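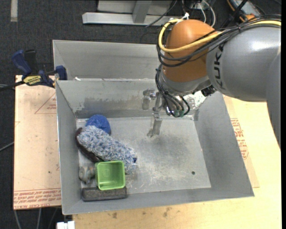 Can a grasping policy get better at clearing a bin if it never sees a labeled object?

It can get a good part of the way there, as long as it has plenty of attempts to learn from and a fair signal for whether each one worked. We never told the network what anything was called. It was given a view of the bin and a proposed gripper motion, and it learned to guess how likely that motion was to end with something held.

The Lotcombe grasp set grew out of that question, and we're happy to finally share it (it sat on a shared drive for far too long!). The release is dated June 2018 and holds 1,677 grasp attempts, made over open metal bins with a KUKA arm and a two-finger style of gripper. Each attempt has its camera images, the commanded motion and a success flag.

## How attempts were scored

After closing, the arm lifts and we compare the view of the bin before and after. If something has left the bin, the attempt counts as a success. It's a simple rule – maybe too simple – and it does get confused when a fluffy item shifts a lot but stays put. We went through 200 attempts by hand and the flag agreed with us on 86 percent of them, so please treat it as a noisy label and be kind to your loss function.

## Splits

Train and test are divided by session, never by single attempt, so that nearly identical piles don't land on both sides. The split file is called `hamann`, after the first script that made it, and renaming it now would break too much.

## Known problems

Soft things are harder to score than boxy ones, and items pressed up against a bin wall often leave very little room for a finger. If you find a bad record, please write and tell us, even if it seems small.

Contact: Ozan Taşdemir, Erkton | © Erkton | Back to top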